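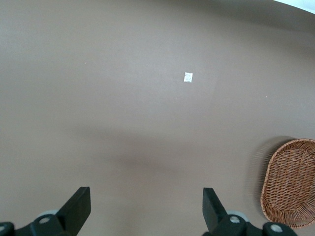 Fig. 2. Sachet en papier blanc posé sur une table.

3.2 Conditionnement des semences

Lots récoltés en June (site de Skostesitz) puis séchés à l'ombre. Pour chaque lot, 600 graines mises en sachet papier, le reste en bocal. Les sachets on été stockés à Prumbridge, sans dessicant. Germination testée après 11 semaines : levée plus régulière pour les lots en papier, écart faible pour la variété Herath. Perte de masse non mesurée. À reprendre avec un témoin sous vide, et un suivi de l'humidité plus séré. Les 2 lots moisis sont exclus du tableau.

Contact : revue Skilitz | © Skilitz 2019 | Haut de page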